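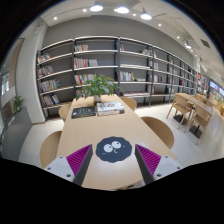

Siobhán Horgan told us early in her interview that she had never once thought of her car as difficult until she had to get out of it with a stiff hip, in the rain, next to a high curb. We came back to that remark again and again while coding the interviews, and it gave this section its starting point: getting in and out, which most drivers over 70 in our sample brought up before we asked.

4.2 Seat height and door opening

Of the 41 drivers we spoke to in Plernutberg, nearly all had changed something about how they enter the car. Some back in and swing both legs over together. Others hold the top of the door, or slide the seat all the way back before they step out (and then forget to move it up again, as several told us with a laugh!). What delighted us was how inventive these routines were, and how little of this shows up in the usual checklists for older drivers.

Seat height mattered more than we had guessed. Drivers who had moved from a low sedan to a taller hatchback talked about the change with real pleasure. Ifeanyi Etim said he had started driving to Kendwood again to see his sister, a trip he had dropped while he still had his old coupe. Taller was welcome only up to a point, though. Shorter drivers found some of the bigger models a climb, and two of them had bought a step for the garage and then had nothing to stand on at the other end.

Door width came next. A long door on a two-door car opens a generous gap, but it is heavy and needs space beside it, so in a tight parking lot the gain disappears. Cathal Sheehan parks at the far end of the lot for exactly this reason and walks the extra distance, even in August heat.

Fig. 4. Reading area at the Plernutberg library.

We used the Phelan comfort scale, scored from 0 to 10, for each driver's present car. The scores are useful, but the comments written next to them are wonderful, and we would urge anyone repeating this work to leave plenty of room for them on the form. One driver gave her car a 10 and then wrote half a page about the seat belt, which sits too far behind her shoulder to reach without twisting. Belt reach was not on our original list of topics, and we take it up in Section 4.3 together with mirrors and neck movement.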